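Booking a place with a kitchen changed the way I travel, and I love helping people get it right! A week in a rental with a decent stove can beat a fancy hotel with breakfast included, but only if you pick well and settle in fast. These steps work for a beach cabin, a city studio or a farmhouse. My examples come from Stultside, where I go every June.

## 1. Read the kitchen part of the listing first

Skip the sunset shots and go straight to the amenities. "Kitchenette" can mean a full stove or a kettle on a shelf, so message the host and ask:

- How many burners are there, and is there an oven?
- Is the fridge full size?
- Are there pots big enough for pasta?
- What's left in the cupboards (oil, salt, coffee filters)?

A good host answers the same day. If the reply is vague, I keep looking.

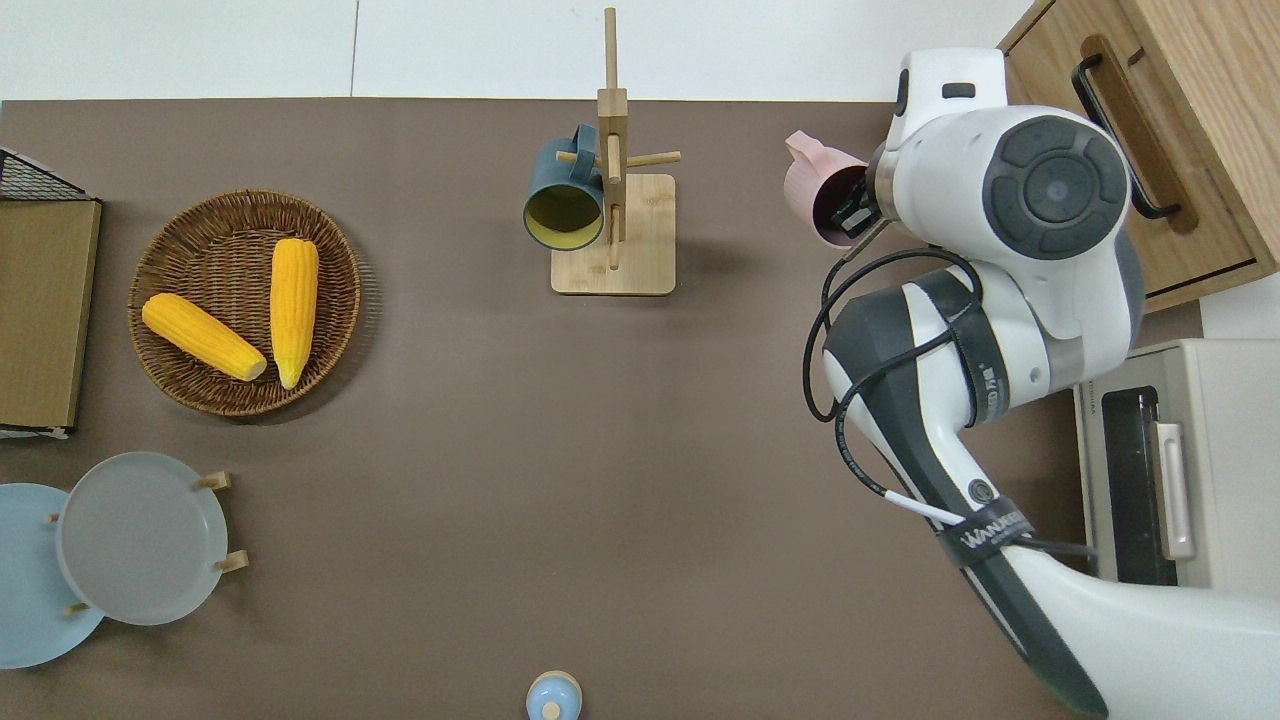

## 2. Work out the real price

Put the dates in and go all the way to the last screen before you compare anything. My last Stultside cottage looked like a bargain until the cleaning fee landed – spread over two nights it was awful, spread over nine it hardly mattered. Longer stays nearly always win here. Check for a weekly discount too, because some hosts only switch it on if you ask (so ask!).

## 3. Pick the spot by the grocery store

Beach distance gets all the attention, but you'll walk to the store far more often. I stay on the Ross Street side of town, six minutes from the Ronow market, and it's a joy to wander over before breakfast for bread and peaches. Look at the map for hills as well. Melons are heavy.
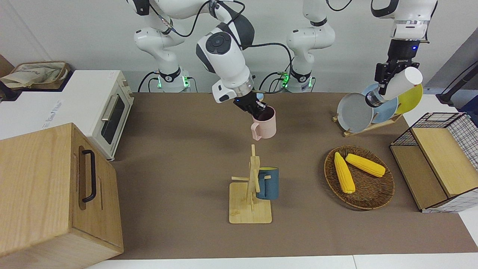
*Written by the Vornomen Stays travel desk*

## 4. Pack one small kitchen bag

Mine fits in a shoe bag and goes everywhere:

- a paring knife with a cover (checked luggage only)
- a dish towel
- spices in pill boxes
- zip bags and two rubber bands
- a flat silicone lid

The lid is my favorite thing in there – it covers leftovers, opens jars and keeps flies off the fruit.

## 5. Do a ten-minute check when you arrive

Before you unpack, light every burner, run the hot water and open the fridge to be sure it's cold.
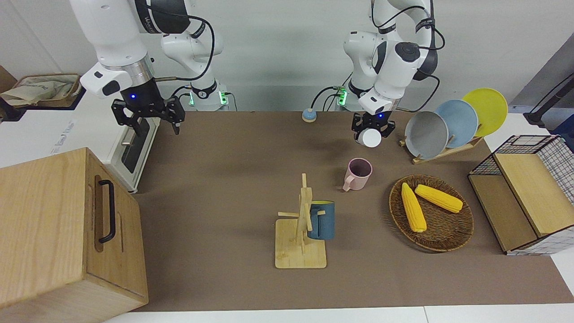
Take a few quick photos of any chips or stains and send them to the host right away, with a friendly note. Then find the trash schedule, usually taped inside a cupboard door.

## 6. Plan half your dinners

Cook every other night and eat out on the rest. You get to try the local places, and the food you buy gets used up. My first-night meal is always pasta with garlic, lemon and whatever greens the market has. I spend some $28 on that first shop, and it carries me through three breakfasts as well.
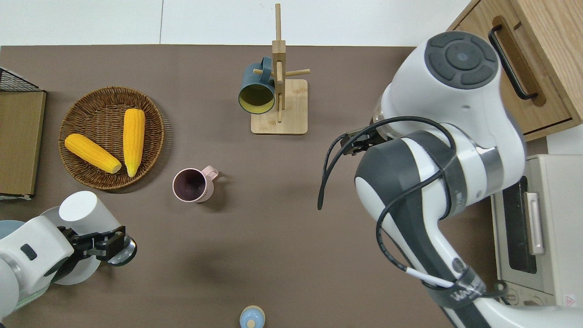

On the last full day, eat down the fridge: omelets, fried rice, a giant sandwich for the drive. Sealed leftovers can go to the host or the neighbors if they'd like them. Run the dishwasher before bed so it's ready to empty in the morning, and you can be out the door by 9 with time for one more coffee by the water.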